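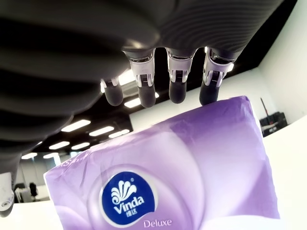

FOR IMMEDIATE RELEASE

Workcombe Opens Second Round of Winter Coat and Blanket Drive, Drop-Off Sites Now Listed

WORKCOMBE, Oct 27, 2024 - The Workcombe Winter Drive is back for another season. Coats, blankets, gloves, hats, thick socks. All sizes, adult sizes most of all. Collection starts now and runs into December, with two drop-off sites in town and a pickup option for people who can't get to either one.

The goal this year is 1000 items. Last winter the drive ran short on men's large and extra large by the second week and had to turn people away. Not doing that again. Organizers are asking anyone with a closet clean-out coming up to do it early and bring things over before the first hard frost, not after.

Where to bring things:

Clunatari Hall, side entrance, the one facing the parking lot. Ring the bell if the door is shut. The front doors stay locked on drive days because of the heating work.

Wilten Library, lobby bins, during regular library hours. Bins only please. Do not leave bags outside overnight, they got rained on twice last year and had to be thrown out.

Pickup: call the drive line and leave a street address, a rough idea of how many bags, and a time that works. Pickups are limited to addresses inside Workcombe and Wilten. Leave the bags on the porch or just inside the door. If it's an apartment, put the buzzer number in the message.

What is needed most:

Men's winter coats, large and up
Women's coats with working zippers
Kids' snow pants, any size
Waterproof gloves and mittens
Twin and full size blankets
New socks and new underwear, still in the package

What can't be taken: pillows, mattress pads, electric blankets, used underwear, anything with mold or a strong smoke smell. Coats with a broken zipper are okay if the rest is in good shape, there is a small repair pile, but please pin a note to the sleeve so it gets to the right pile. Wash it before you bring it. There is no laundry at either site and no money in the budget for one.

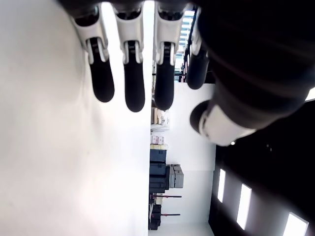 Sorting will be at Clunatari Hall through the whole season. Sorting shifts are two hours each and there are still open spots, mostly in the evenings. No experience needed. Helpers must be at least 16, younger kids are welcome with a parent but can't be on the sign-up sheet by themselves. Wear layers, the hall is slow to warm up. Closed-toe shoes. Bring a marker if you have one, they vanish.

Every item gets checked for rips and stains, pockets emptied, then tagged by size. Pockets matter. Last season sorters found house keys, a hearing aid, and a check that had never been cashed. All three made it home, but it took a lot of phone calls, so please go thru your pockets before you drop off.

New this year is a partnership with Tawfik Cleaners, which has agreed to clean heavy wool and down coats for the drive at no charge. Tawfik will also take drop-offs at the counter, wool and down only, during store hours. It is not one of the two main sites so please don't bring blankets or kids' clothes there. The shop is small and the counter fills up fast.

Giveaway days will be at Clunatari Hall in December. Dates and hours will go up on the doors at both sites and on the drive's web page as soon as the hall calendar is confirmed. No ID, no proof of address, no income form. Each household may take up to 16 items, and that includes blankets. Sizes run out, so families who need specific kids' sizes can call ahead and have them set aside under a first name.

Coffee and soup will be served on giveaway days. Soup donations are handled separately, ask at the hall desk.

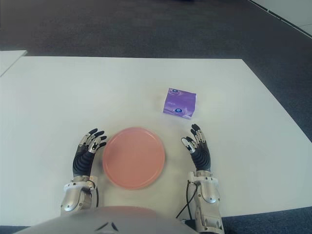
Cash gifts are also accepted and go to socks, underwear and size gaps, plus gas for pickups. Checks can be made out to Workcombe Winter Drive and left in an envelope at the hall desk or mailed. Receipts on request. Please write "coats" on the memo line, otherwise it ends up in the hall's general fund and has to be moved over.

Businesses, schools and congregations that want to run there own collection box can ask for a poster and a printed list of needed sizes. Boxes should be emptied every week and brought to Clunatari Hall. If a box fills up early, call for a pickup. Posters come in letter size only for now, the larger ones are still at the printer.

Anything left after the last giveaway day will be sent on to shelters in the county. Nothing is held over to next year, the storage room is needed for other things in the spring.

About the Workcombe Winter Drive

The Workcombe Winter Drive collects and gives away cold weather clothing and bedding to residents of Workcombe, Wilten and nearby towns. Everything is given away free of charge.

Media contact: Workcombe Winter Drive, hall desk, Clunatari Hall, Workcombe. Calls returned same day when possible. Interviews and photos on giveaway days by arrangement only, please ask first.

###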